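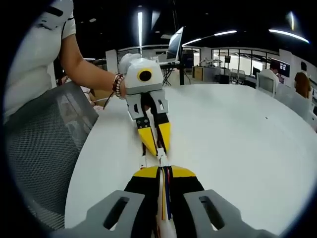 Minutes, Wiring Bench Group, Wed 7 August

Hello all, Esperanza here with the notes again (Emanuel did them in July and has made it very clear that it's my turn). Apologies for the spelling of anybody's product names, I was typing with one hand and holding a biscuit in the other.

Present: me, Emanuel Ghiță, most of the usual evening lot. Iglesias sent apologies.

1. Last minutes
Agreed, apart from the bit about the kettle, which Emanuel says he never promised to replace. Struck out!

2. Plugs and leads
We spent most of the evening on this one. The small white connectors are fine once they're together but fiddly to line up, and I still think the thin wires want holding close behind the plug, so you aren't pulling on the whole lead. Emanuel prefers to hold the plug itself. We went back and forth on it for ages and agreed that people can do it their own way as long as they never tug on the wires to get a plug out.

Colours came up too. Yellow, dark blue and red are easy enough to tell apart, but the white strands all look the same to me under the evening lights, so I asked for little paper flags on those. Agreed. Emanuel to cut them.

3. The long table
Everyone likes the white top (you can find things on it, hurrah) but small black bits keep getting left at the far end. Please have a look along the whole table before you go home, curved edge included. I'll bring a saucer for odds and ends.

4. Ordering
Burkix will do us a bag of 50 connectors, and we said yes to 2 bags. The Wusberg ones were nicer but dearer. I'm to ring Burkix and find out if the leads come ready cut.

5. Money
We had 2,047 in the pot and it's 1,781 after the table and the lamps. No grumbles.

6. Anything else
Somebody has borrowed the Stillance label maker. Please bring it back, even if the tape's run out.

Next meeting same place, same time, and Emanuel is doing the notes.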